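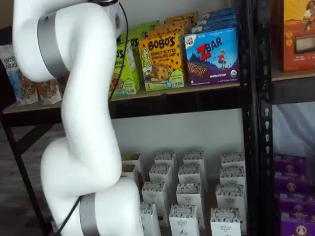 Redoing the kitchen floor, part two

23 Feb 2023

The old vinyl is gone. It took me two evenings to get it up and another one to scrape the glue, and my knees are still sore. I said last time that I would write down what I bought and what I paid, so I'm doing that before I lose the receipts.

I ordered the planks from Nomcombe. They sell by the box, and I needed enough for the kitchen, the pantry and the short hall to the back door. The measured area came to 103 square feet. I added extra for cuts and mistakes, and I'm glad I did, as I ruined a whole plank on the first doorway by cutting the notch on the wrong side.

The underlayment came from Clidard. It was cheaper by the roll and the edges already had tape on them. Delivery was 50 dollars, more than I wanted to pay, but the roll would not fit in my car.

Picking the color

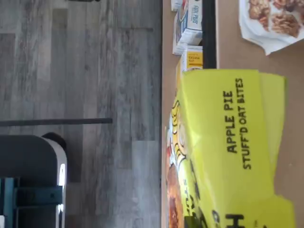

Color took me longer than anything else. I had samples of oak, a plain beige and two grays lying around the house for most of a month, and I kept moving them from room to room to see them in different light. The plain beige showed every crumb. The oak looked orange next to my cabinets. What I like in a gray floor is a real mix of shades from board to board, like the one beside the tan tabletop, where some planks are close to white and others are dark slate. My first gray sample was all one tone and looked like a parking lot. The second had the mix, so that is the one I ordered.

If you go with mixed shades, open several boxes at once and pull from all of them. My first box had mostly dark boards in it and I would have ended up with a stripe by the pantry.

Laying it

I started along the longest wall and left a gap for the baseboard to cover. The rows by the stove went fast. The pantry was slow because none of its walls are square, and I had to trim the last row to a long wedge. I used a Fodor pull bar and a rubber mallet. The mallet I already owned.

The total so far is 911 dollars, with the delivery in it but not the new baseboard. I still have to cut the strip for the back door, and the fridge is sitting in the living room until that's done. The baseboard is on order from Haramcombe and I'll post again when it's up.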